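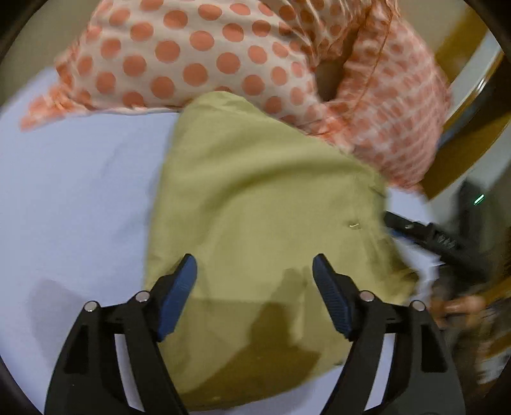 2. Handling rules for soft household items

Work since the last report has concentrated on the bedding tasks, using the hand-held grippers with blue contact pads. The draft rules now cover pillows, cushions and folded cloth. Kastriot Leka checked them against the Trullero safety notes in November and asked for two changes, both made.

The rules in force are:

2.1 Fingers are opened fully before they approach fabric. Closing starts only after the pads are level with the item.

2.2 Where two grippers are used on one item, the operator states which one leads. The second does not pull until the first has closed.

2.3 Hands stay behind the finger joints while either gripper is moving.

2.4 A recording with heavy motion blur is kept and marked. It is not deleted by the operator.

Of 147 recordings reviewed, 40 were returned for missing labels. Most of these came from the first site, Lundell, before rule 2.4 was issued. Jasmina Spahić is correcting them.

2.5 Outstanding

Pad wear limits are not yet agreed. Ea Ketilsson has proposed inspection after every 100 grasps; Tondier has asked for a longer interval. A decision is needed before the next order of pads is placed.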